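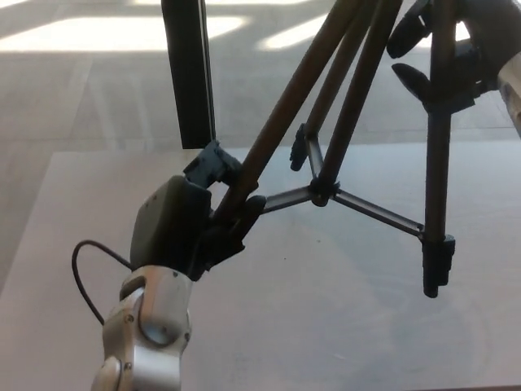

Brown tube tripod, spreader and a lever lock. The leg on the right is the one I'm asking about.

Tripod legs: folding sequence, spreader, and lever clamp slip
Forum > Supports and Heads > Maintenance
Last updated: June

flatfield_dm
I have a lightweight tripod with brown metal legs, black fittings, lever-type leg locks, and a low-set spreader made of flat gray struts on a black hub. It came secondhand with no manual. I have two questions.

First, order of operations when packing. I have been closing the legs first and collapsing the sections after. The spreader struts bind about halfway through and I have to push up on the hub by hand. Is the hub supposed to ride freely on the center tube, or is there a lock I am missing?

Second, one lever clamp closes with less resistance than the other two. Under load the lower section creeps. I measured nothing, but it is visible over the length of a long exposure.

— Dougal Morrison

3303
The hub on this style is normally a sliding fit with no lock. Some have a thumbscrew on the side of the collar. If yours has one, back it off before folding. If it doesn't, the binding is dirt or a bent strut.

Check the struts by laying a steel rule along each. They are stamped flat stock and take a set easily if somebody leans on the brace. A bent one will usually bind at the same point in the travel every time.

For order, sections first, then legs. With the sections retracted there is less leverage on the brace and the struts fold up alongside the tubes without twisting.

hbolger
Disagree on the order. If you retract the sections while the tripod is standing you are working three levers at floor level with the head still above your hands. I lay it on its side on a table, legs partly spread, and do the clamps there. Then bring the legs together last. The difference from your method is small, but the tubes slide without the weight of the head on them, and you can look at the inside of each clamp as you go.

On the creep: most of these levers have a small cross screw or nut on the side opposite the lever. An eighth of a turn, close, test. Repeat. Do not go straight to tight. The collar is plastic and it cracks at the ear.

— Huia

3303
I don't see that sections first requires the tripod to be standing. I said sections first. Your procedure is also sections first.

hbolger
Fair. I read it as standing up. The table is still the part I would insist on.

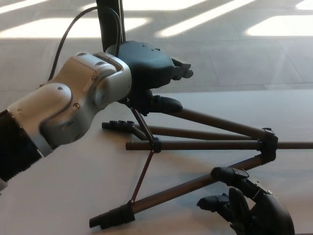

Put a towel under the tubes if the surface is hard. The finish on painted or anodized legs marks easily where the clamps touch down, and a tube will roll when you open its lever. I keep one hand near the head end and work the levers with the other. Wipe each lower section with a dry cloth before it goes back in. Grit carried up into the collar is the usual reason a clamp feels different from its neighbors.

Rubber feet: twist each one and see if it turns on the tube. If it does, pull it, clean the tube end, and press it back. A loose foot gives the same symptom as a slipping clamp, and people overtighten the clamp trying to fix it.

flatfield_dm
Thanks. No thumbscrew on the hub collar that I can find. I laid a rule on the struts and one has a slight bow near the rivet at the leg end. I can straighten it cold, I assume?

The levers do have a cross screw. Phillips head, small. The soft one takes the driver without much resistance, so I suspect it has backed out.

Brandosell_parts
Cold is fine for one correction. Support the strut on both sides of the bow and press, don't strike. Leave the rivet alone. If the rivet hole has gone oval, the hub will sit off center and the binding will come back.

I would not put oil on the center tube. Dry PTFE spray on a cloth, wipe on, wipe off. Hemmin silicone works too but it migrates to the clamps, and then you have creep on all three legs.

3303
Agree on no oil. I disagree about silicone being acceptable in any amount near a friction clamp. I had to degrease 2 sets of legs after someone used it on the column.

Brandosell_parts
I said it migrates.

quietmount
Tangent: is a spreader of this type worth keeping at all? I took the one off my Zokov and the legs stop at the same angle from the shoulder castings. It saves weight and folds faster.

hbolger
Depends on whether the shoulders have real stops. Plenty of light tripods rely on the brace to set the spread, and without it the legs slide outward on a smooth floor. Open yours on tile with a weight on the head before you trust it. For the original poster I would leave the brace in place and fix the strut.

quietmount
Mine has stops. Point taken on the others.

flatfield_dm
Strut pressed back to straight within what I can see against the rule. Hub now travels the full length with no hand pressure. I gave the soft clamp 2 eighth-turns and it closes with the same feel as the others. I packed it per hbolger, on its side, sections in, then legs together. It goes into the Enine bag foot end first, where previously I had to force the zipper past an open lever.

Remaining creep: none over a 2 minute exposure. I will recheck when the weather is colder, as the plastic may behave differently.

3303
It will. The collars stiffen and the screw setting will feel tight. Leave it alone until it slips.

Shares: 2 | Report a post | Contact the moderators | Back to top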